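Le bac unique sur la table : vos questions

On nous écrit beaucoup au sujet de la méthode Wondau, celle qui promet une table dégagée avec un seul bac et un seul geste. Nous l'avons essayée à l'atelier, sans grand enthousiasme au départ et sans conversion à l'arrivée. Les réponses qui suivent n'engagent que nous.

Un seul bac suffit-il vraiment ?

Pour une table longue et étroite où une seule personne s'installe, oui, à peu près. Pour une famille, j'en doute fort. La brochure montre toujours un bac à moitié vide, ce qui aide. Chez nous, le bac bleu en plastique, rectangulaire et sans couvercle, reste posé directement sur le plateau, et on y met les petites choses au fur et à mesure.
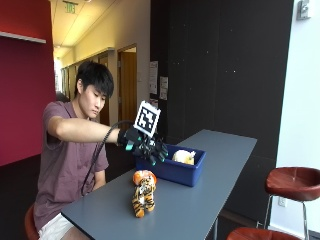

Le principe est que la main n'aille jamais plus loin que le bras tendu. Si l'on doit se lever de son tabouret pour ranger, on ne range pas. Sur ce point je n'ai rien à redire, sauf qu'il n'y avait pas besoin d'une méthode pour le découvrir.

Faut-il acheter le bac Flondska recommandé ?

Non. Il fait 38 cm de long, il coûte plus cher que n'importe quel bac de bazar et son rebord est vendu comme « ergonomique », mot dont j'attends toujours la définition. Prenez un bac ouvert, assez bas pour voir le fond en étant assis. Évitez les couvercles : on finit par poser les affaires dessus.

La couleur a-t-elle une importance ?

La brochure y consacre une page entière. Un bleu franc se repère bien sur un plateau gris, c'est tout ce que je peux en dire. Quant à l'effet « apaisant », je demande à voir.

Peut-on mélanger les peluches et les fruits ?

La question revient plus souvent qu'on ne croit, chez les gens qui goûtent et jouent à la même table. La réponse est non. Une mandarine entamée n'a rien à faire dans un bac, quel qu'il soit, et une peluche tachée de jus se rattrape mal. Gardez une assiette pour les épluchures.

Combien de temps dure la séance de rangement ?

Wondau annonce 8 minutes. J'ai mis le double la première fois, et je ne suis pas lent. Le chiffre suppose sans doute que tout a déjà sa place, auquel cas je me demande ce qu'il reste à ranger.

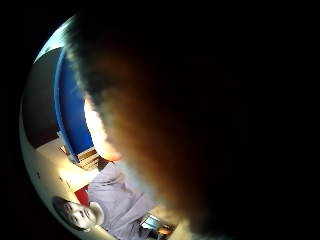

Rory McIver
Rubrique Rangement, mis à jour le dimanche 12 juillet 2020

Assis ou debout ?

Assis, si les tabourets ont la bonne hauteur. Les modèles de bar à assise ronde, avec un anneau pour les pieds, conviennent à une table haute et se glissent à peu près partout. Ils tournent parfois, ils refroidissent les cuisses en short, et personne ne tient une heure dessus. Pour une petite séance, ça passe.

Le bac au milieu ou au bord ?

Au milieu. Laing, l'autre marque qui vend des bacs et des conseils, préconise le bord « pour libérer l'espace central ». Résultat, le nôtre est tombé deux fois. Laissez aussi un peu de place devant, pour les objets que vous n'avez pas encore décidé de garder.

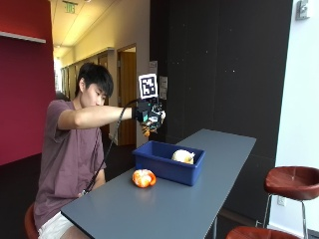

Ces indécis sont d'ailleurs le vrai problème. La méthode dit de trancher tout de suite. En pratique on les laisse devant le bac, on les regarde, on les déplace de trois centimètres. Je préfère fixer une limite : ce qui est encore là le soir part dans le bac sans discussion.

Et le poids ?

Le nôtre pèse environ 410 grammes à vide. Le catalogue Jamel annonce 368 pour le même format, sans préciser si c'est avec les poignées. J'ai écrit pour demander, j'attends la réponse.

Comment nettoyer le bac ?

Eau tiède, savon, chiffon. Le spray vendu avec le coffret Wondau sent bon et ne fait rien de plus.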